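Sorting by Hand: A Conversation on Labels, Baskets and Shared Kitchens

Bititz, a household-organization service, began its work with pantries in private homes and now advises eight shared kitchens in the region. Its lead organizer spoke with the Skultar residents' bulletin in October on the subject of fresh produce and where it should be kept.

Asked what residents most often get wrong, the organizer pointed to storage that closes. "People buy a box with a lid, and the fruit goes in and is forgotten," she said. "An open basket on the table is looked at every day. Wicker is a sensible choice. It is light and it lets air through."

The service recommends one basket for each kind of item, with the name of the contents written directly in front of it. Printed labels were tried in an earlier program and withdrawn after some 200 had been issued. "They peeled, and residents waited for us to bring new ones," the organizer said. "A single word in thin pen is enough. Anyone can write it, and anyone can read it." 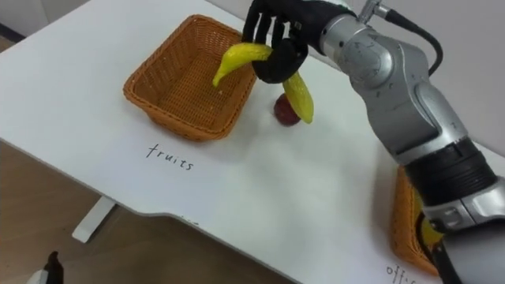 On the matter of bananas, she was firm. They should be set in last, on top of heavier fruit, and held near the middle when they are moved. "The ends bruise first. I would also buy them while there is still a little green in the skin. In a shared kitchen they will be yellow soon enough."

Apples may share the basket for a few days, she added, although households that prefer slower ripening should keep the two apart.

The organizer was asked whether a white tabletop is practical in a kitchen used by many people. She replied that it shows every crumb and is wiped more often as a result. At the Panyasiri house, where 77 residents share two kitchens, the tables are cleared each evening at 9 and the baskets are returned to their written places the next morning.

Bititz will revise its kitchen guide this winter. Residents may request a copy at the bulletin office.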